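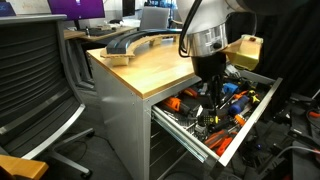 Finishing trials, batch two
July 24, 2019

Carried on with the oil and wax samples for the Valente reading tables. All offcuts are ash from the same board, sanded to the same grit and wiped down with a dry cloth. The May batch is no use for comparison as half of it was done on beech.

Samples A to D have Girneo oil, thinned for the first coat and straight from the tin after that. E to H have the hard wax. Left the oil on for 27 minutes before wiping back, which was longer than I meant. A and B came up fine. C has a tacky patch along one end where I missed the edge, so ignore that corner when you do the cup test.

Colour: the oil is warmer than the client's sample chip. The wax is nearer but looks a bit grey on the end grain. I put one of each on the windowsill with a strip of card taped over half so we can see how far they yellow.
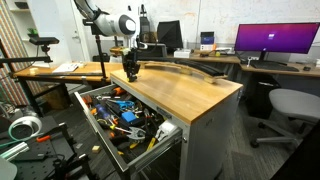 Ruxandra says the greyness is from the sanding and we should stop one grit earlier before waxing. She had the same thing on the Britau shelves and it went away once they stopped polishing the end grain. Will redo G and H that way and keep E and F as they are.

Water marks. Put a ring of cold water on each sample and covered it with a glass. After an hour the waxed ones wiped clean. A had a faint ring that I could only find by tilting it against the light. B was worse, no idea why, it had the same number of coats. Hot tea still to do. 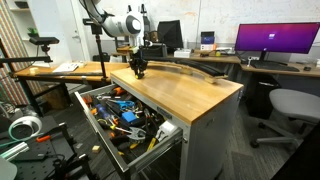 The other question is repair. The tables will get scratched whatever we put on them, and the library wants to patch them without calling us in. Scratched A and E with a nail, rubbed both back by hand and recoated only the damaged bit. The oil blends in well. The wax leaves a shiny edge round the patch, and rubbing it harder made the shiny area bigger. That counts for more than the water ring, in my view. Naveed Baloch disagrees and wants to see the tea results first.

Drying: the store was over 40 per cent humidity all day, so don't trust the touch-dry times I pencilled on the backs.
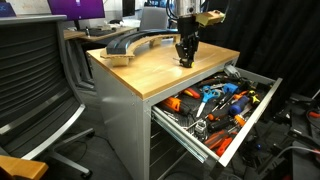 To do

Tea and red ink on all samples, wiped at 2 minutes and again after a night.
Redo G and H at the coarser grit.
Ask Mehwish whether the library has a cleaning product they always use, and get a bottle of it.
Order more ash. The last good length went on D.
Oily rags go flat on the rail outside, please, and not in the bin.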